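Jalier abre as portas da Casa Plumine e convida a vizinhança a cozinhar em conjunto

A partir de 23 de novembro, a antiga padaria da Rua dos Tanoeiros volta a ter luz acesa ao fim da tarde. A cooperativa Jalier, que há anos organiza almoços de bairro em salas emprestadas, tem finalmente morada própria e chamou-lhe Casa Plumine, uma cozinha partilhada onde qualquer pessoa do bairro pode reservar bancada, aprender uma receita ou simplesmente sentar-se à mesa com quem cozinhou.

O projeto começou de forma modesta, com uma panela de sopa e uma lista de nomes colada à porta da mercearia Lacson. Em abril a lista já ocupava várias folhas, e foi nessa altura que a cooperativa decidiu procurar um espaço a sério. A campanha de angariação que se seguiu juntou 96 contribuintes, quase todos moradores das ruas em volta, e permitiu pagar as obras de canalização e a nova instalação elétrica. A todos eles, e também a quem apareceu com um pincel na mão ou com um bolo para os pintores, a Jalier deixa um agradecimento muito sentido.

«Quando entrei aqui pela primeira vez ainda cheirava a farinha, e fiquei com a certeza de que tinha de ser esta casa», conta Monique Tanguy, coordenadora da Casa Plumine. «As pessoas perguntam-me se é um restaurante, se é uma escola, e eu respondo sempre que venham jantar connosco e depois me digam. A minha avó tinha uma mesa onde cabia sempre mais um, e eu confesso que andei a vida toda à procura de uma mesa parecida.»

A programação até ao fim do inverno inclui sete ciclos de oficinas. Hằng Lý abre a temporada com caldos e massas de arroz, numa oficina de duas tardes em que os participantes preparam o caldo na primeira e o servem na segunda. Theerawat Srithong fica com as conservas e os picles, e pede desde já a quem tiver frascos de vidro com tampa que os vá guardando. Xuelian Feng dedica-se às massas recheadas, com uma sessão pensada para avós e netos, em que os mais novos ficam encarregados de fechar as pregas (e em que, avisa ela, ninguém vai medir se ficaram direitas). Há ainda encontros sobre pão de fermentação lenta, leguminosas, cozinha de sobras e doces de fruta da época.
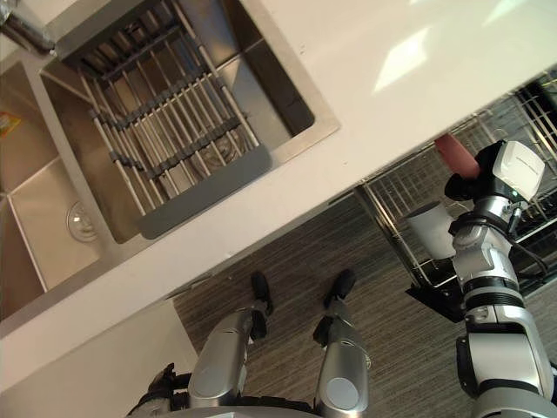

Cozinhar com desconhecidos pede alguns hábitos em comum, e a cooperativa escreveu um pequeno guia de boa convivência que será entregue a todos os inscritos. São duas páginas, redigidas por Jayson Sarmiento com a paciência de quem já partilhou casa com muita gente, e falam de horários, de alergias, de etiquetas nos frigoríficos e do cuidado com a loiça. Sobre esta última, o conselho é que quem tenha em casa uma grelha de enrolar, daquelas de varetas metálicas que se estendem por cima da cuba, a experimente também para passar legumes por água, deixando livre a cuba mais pequena. O guia recomenda ainda que cada grupo termine quinze minutos antes da hora, para que o seguinte encontre a casa arrumada e a chaleira ao lume.

As oficinas são gratuitas para sócios da Jalier. As reservas de bancada fazem-se ao balcão da Casa Plumine ou na mercearia Lacson, que continua a receber inscrições como sempre fez.

No dia da abertura haverá sopa para todos, pão da casa e música do grupo Zindirard, que toca a partir do fim da tarde. Não é preciso marcar. Quem quiser levar uma sobremesa para a mesa comum será recebido de braços abertos, e quem preferir levar só o apetite também.

Contacto para a imprensa: Monique Tanguy, Casa Plumine, Rua dos Tanoeiros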